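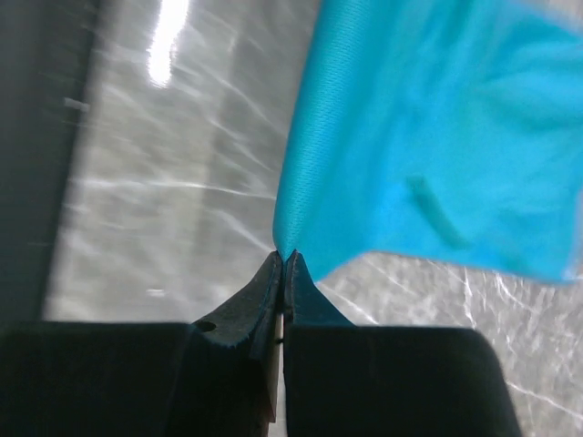 ## 1. Aim

The project measured how much water a cotton tea towel holds after different washing treatments. Manufacturers often advise against fabric softener on towels, and the aim was to see whether the effect could be measured with school equipment.

## 2. Method

Plain cotton towels were bought from Maddocks in a single pack and cut into squares. All squares were washed once without detergent to remove any finish left from the factory, then divided into two groups:

- **Group A:** washed with Hullarell powder only
- **Group B:** washed with Hullarell powder, then rinsed with Futar softener

Each group went through 16 washes at 50 °C with a spin speed of 800 rpm. The squares were dried flat indoors – a tumble dryer was ruled out, as its heat setting could not be held constant. 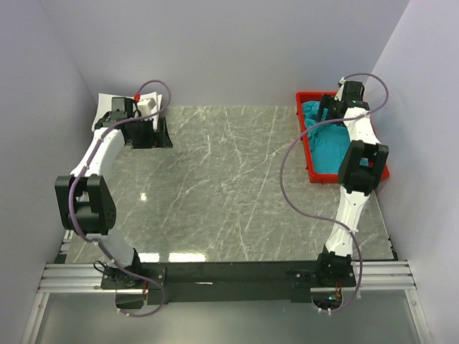 After drying, each square was weighed, lowered into tap water until fully covered, hung from one corner until dripping stopped, and weighed again. Absorbency was recorded as the mass of water held divided by the dry mass.

## 3. Results

Group A held more water than Group B in every repeat. The difference was small after the first washes and grew towards the end of the series. Group B squares also took longer to sink, which suggests that the softener slows wetting as well as lowering the total held.

## 4. Sources of error

The end of dripping was judged by eye. Room humidity was not controlled, and the dry masses drifted slightly between sessions. Edges frayed during washing, so some threads were lost – the dry mass was therefore taken again before each test.

## 5. Further work

The series should be repeated with a linen towel and with a second softener. A timed drip period would remove the judgement by eye.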